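**Bedding, back room, Hornby - February**

This page covers the bedspread and the overlay cloth for the back room at Hornby. The front room has its own page, and the curtains will be added once the hems are finished.

The bedspread is the Dotia check, stock number 1484, a gingham in white and muted grey-green. It is washed at low temperature with other pale items and dried flat where possible. Line drying pulls the check out of square, and it then takes a good deal of pressing to bring it back. The pattern is laid on the diagonal on this bed. A straight lay looks neater in a catalogue but shows every small error in placing.

The overlay is a large plain cloth in deep red, bought from Suominen as a remnant. It was sold as 90 cm wide and measured slightly over. The colour is fast after 3 washes, though it is still kept apart from the Dotia in the machine.

Order of work: pillow first, then the bedspread over it, then the red cloth. The left edge of the red cloth is lined up with the middle of the bed, and the top is folded back on itself. Creases across the fold are normal for this weight of cloth. White threads and lint show up badly on the red, mostly along the fold line, and a damp hand lifts them better than a brush.

**Back room bed.** Dotia gingham with the red overlay on the right half, top folded back. Part of the patterned beige-and-brown pillow shows at the left, near the back.

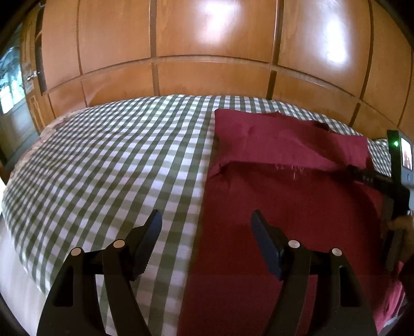
The Rarus blanket is stored separately and goes under the bedspread from October. It adds almost 77 mm to the drop on each side when folded double, so the red cloth has to be set again after it goes on.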